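Treltthorpe open afternoon: planning and grasp software at Inberg

9th August
Posted by the site editor
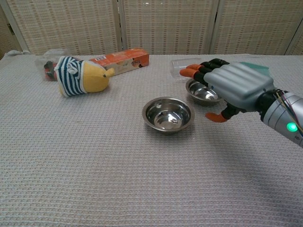 Reading time: 2 minutes

Inberg opened its Treltthorpe workshop to visitors for an afternoon, and I went mainly for the software. The building is a low unit behind the bus depot with parking for 20 cars. I signed in, got a sticker and was sent upstairs.

The table demo runs on Gindance, the planner Inberg has been writing since January. It takes in the camera view, proposes a list of grasps, scores them and passes the best one to the arm controller. A monitor to the side of the bench showed the list as it changed. The top five candidates were drawn as coloured lines and the rest were greyed out.

Steel bowls are hard for it. A polished inside reflects the room, so the depth data comes back full of holes, and Gindance has to fit the bowl from its rim. The clear plastic cup on its side is worse, as there is very little edge to find. For clear objects the planner lowers its confidence score and asks for a second view before it commits. You can watch this in the log, where the line "view 2 requested" comes up in yellow.

The soft toy is a different problem. Its outline is easy enough to pick out, but the shape changes when it is squeezed, so the planner treats it as a rough blob and leaves the rest to the finger control. That part is from Yüksel and runs as a separate process. It closes each finger until the load on the joint passes a limit, then holds. The limits are kept in a plain text file which anyone on the team can edit, and I was told this has caused a few arguments.

A full planning cycle took 385 milliseconds on the screen I was watching. Most of that goes on collision checks, with two bowls close together and the fingers having to come in over a rim. Inberg keeps a replay set of nearly 700 recorded table layouts and runs every new build against it overnight. A build that does worse than the last one is not put on the arm.

I asked about the replay viewer, which I would have been glad to take home. It lets you drag a slider back through a run and see what the planner believed at each step. There are no plans to release it. The manual is out of date as well.

Tea was in the corridor. Bring change for the car park.

Filed under: Days Out > Works and Labs

Comments (3)

ratchet_and_pawl: Does the second view mean moving the arm, or is there another camera?

Site editor: The arm moves. It adds a bit over a second.

mossybank: We had the same trouble with clear cups at work and ended up putting tape on them.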